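Equipment planning meeting, Drullbridge road depot
Date: 2019-08-03
Present: operations, workshop, purchasing, marking crew, verge crew
Minutes: purchasing

## 1. Previous minutes

Accepted with one correction. The charger for the existing pre-marking robot was listed under workshop tools. It belongs under marking equipment and has been moved.

## 2. Automated marking unit

Purchasing has two written offers for a self-driving line marking unit. The Dindo is a towable machine with its own paint tank. The Leitner is smaller and does layout only, so the crew would still follow with the existing truck.

- Dindo: 167 working hours between services, tank and pump included
- Leitner: 634 for the yearly software license, per unit, paid in advance

Operations asked whether either machine can switch line type without an operator. Both suppliers say yes, if the change points are in the route file. The marking crew wants this shown on a junction before anything is signed. On the Droltgate road the solid right edge line changes to short broad blocks across the side road and then goes back to a thin solid line. The nearest two blocks are worn. The unit has to find the old blocks, keep the spacing, and pick the line up again on the far side.
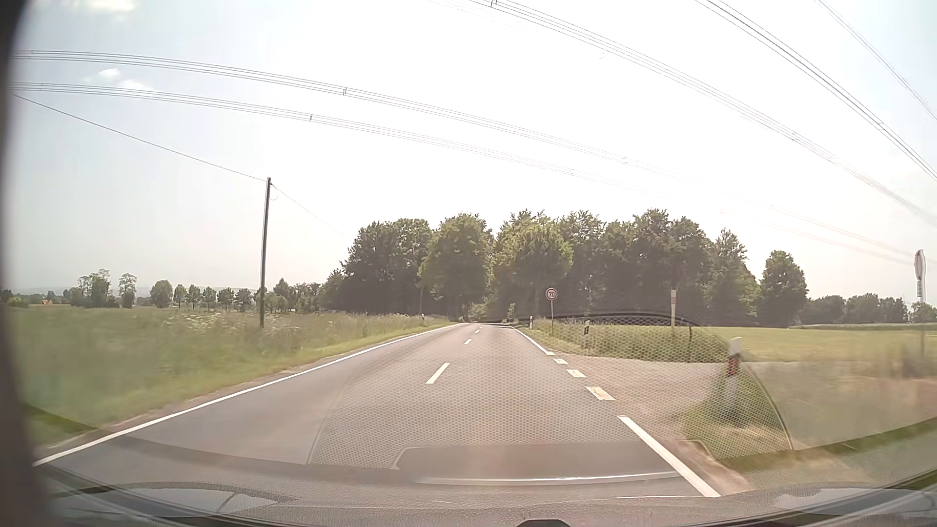 The Leitner demo in June was run on a closed lot with fresh lines and did not test this. Purchasing will ask both suppliers for a half-day trial at the junction, with traffic control supplied by the depot. Cost of the trial to be stated in writing by the supplier.

The marking crew also raised startup time. A machine that needs more than 20 minutes of calibration per site loses its advantage on short jobs. Neither offer gives a figure. To be added to the question list.

## 3. Positioning in tree cover

Workshop reported on the existing pre-marking robot. It holds position well between open fields and drifts when the canopy closes over the road. Under trees it stops and waits for a fix, and the crew ends up laying out by string.

Options discussed:

1. Base station on a tripod, moved along with the crew. Cheapest, but does nothing for blocked sky.
2. Camera tracking of the existing lines, offered by Dindo as an add-on. Depends on the old paint being readable. Sun and leaf shadow on the pavement are a known problem for it.
3. Total station with prism on the robot. Most accurate, needs one person at the instrument and a clear view down the road. Trunks close to the edge line would mean more setups.

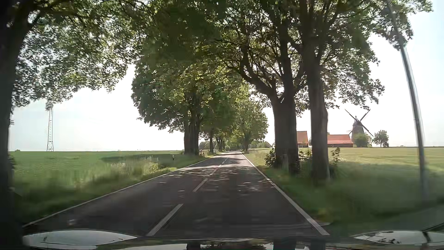 *Avenue section, broken center marking, leaf shadow on the pavement.*

Workshop prefers option 3 and would accept option 2 if the add-on can be returned. Operations prefers option 2 — the crew is already short one person on weekdays. No decision. Both options go into the budget draft as separate lines so the totals can be compared.

## 4. Robotic verge mower

The verge crew requested a remote-controlled slope mower with obstacle sensing. Quoted price for the cutting head alone is 3,081, carrier not included. The crew wants the sensing tested against delineator posts standing in tall grass, and against low shoots at the foot of trees. Posts must not be hit. Shoots should be cut up to an agreed distance from the trunk and left beyond it.

Purchasing noted that the carrier could also tow the Dindo unit if the hitch matches. Workshop to check the drawings.

Item held over until the carrier price is in.

## 5. Budget

- Trial costs for item 2: open
- Spare batteries and second charger: 1,433, approved
- Mower cutting head: 3,081, not approved, see item 4
- Leitner license: 634, only if the Leitner is chosen
- Total station: rent for one season first, then review

Operations asked that training be shown on its own line and kept out of the purchase price. Agreed.

## 6. Actions

- Purchasing: trial terms and calibration times from both suppliers
- Marking crew: route file for the junction, with line change points
- Workshop: hitch drawings; drift log from the avenue section
- Verge crew: test layout for posts and shoots
- Operations: traffic control plan for the trial

Next meeting when both trial offers have been received.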